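I started to practise my handwriting again in January. My first language uses another alphabet, and for many years I typed everything in English, so my Latin letters stayed like the letters of a child. At work in Jostcombe I sometimes have to write on the board in front of others, and I always felt a little ashamed of it.

First I bought a copybook from Grondon, 100 pages, with the lines printed very close together. It was a good copybook, but my hand became tired and I filled only 16 pages. Then I read in an old post on the Kneath forum that it is easier to learn the shape of a letter when you write it big, with the whole arm. So now I use a whiteboard with an aluminum frame. I don't hang it on the wall. I put it flat on the white table and write on it as if it were a very large sheet of paper. 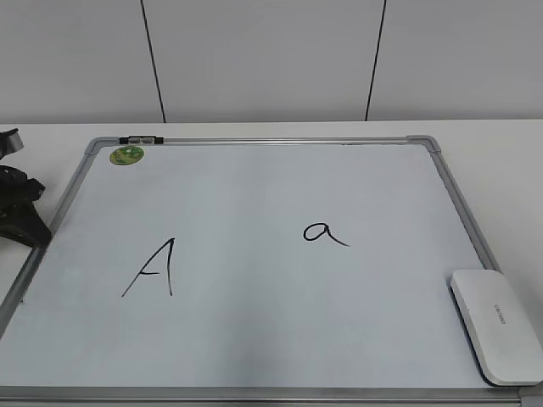 I go through the alphabet slowly, one letter in two forms, the capital and the small one. My capital A comes out too long on the right leg, and the left leg is always shorter. I think it is because I pull the marker towards myself and forget to stop. The crossbar is also a problem – I put it too low. But I like thin lines, even when they are uneven, and I don't want to change to a thicker marker.

The small a was a surprise for me. In books it has a little roof on top, and for years I tried to copy that one by hand. Now I write the simple round form, one loop and a tail. My favourite old example is a letter from 1753 that I saw printed in a library book, where the tails run into the next word like small waves.

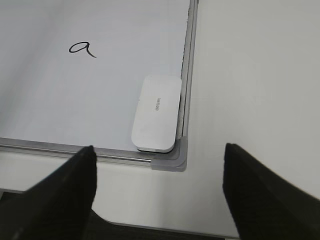 *Page last changed: April 2, 2026*

The eraser I keep on the board itself, in the corner, so I don't have to look for it. Some grey shadows remain after wiping. I tried the Etero cleaning spray and it helped a bit, but the smell was strong, and I prefer a soft cloth with water at the end of the evening.

I practise 2 letters in a week, which is slow, I know. After a comes b, and I am already afraid of g. If you have a good way to write a g that doesn't look like a 9, please leave me a comment.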